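Two-finger grippers for light stuff, Hinik vs Ghorbani

benchrat
10 Feb 2023
So I've had the Hinik fingers on both arms since January and I'm kinda torn. Rigid parts, no complaints, 1,016 picks and I swapped pads once. Paper and thin plastic is where I start swearing. Anybody here run the Ghorbani pair on the same kind of wrist?

torque_muffin
I did, for 129 picks, then took them off. Softer pads, sure, but the fingers are fat and they don't fit inside anything narrow. Hinik all the way for me.

slowservo
Gotta disagree with muffin. Fat fingers are fine if you grab from the outside! Set the force limit to 28 on the Stalstead controller and leave it alone.

torque_muffin
Outside grab at 28 squashed every cup I own lol. What firmware are you on?

slowservo
The old one. The new one rescales force, so yeah, maybe that's your problem.

benchrat
Ok, I'm on the new one, so I've been skipping the outside grab and going in through the mouth of the cup with the right arm. Way less crushing, but the approach angle is fussy and I keep nudging the wrist pose by hand. Cable over the wrist bugs me too, might reroute it.
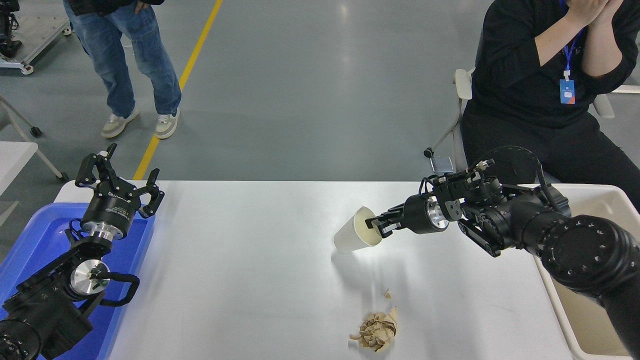

gearlash
Try tilting the wrist before you close, and drop the closing speed by half. I'd also want to see the Ghorbani pads glued onto the Hinik fingers before picking a side.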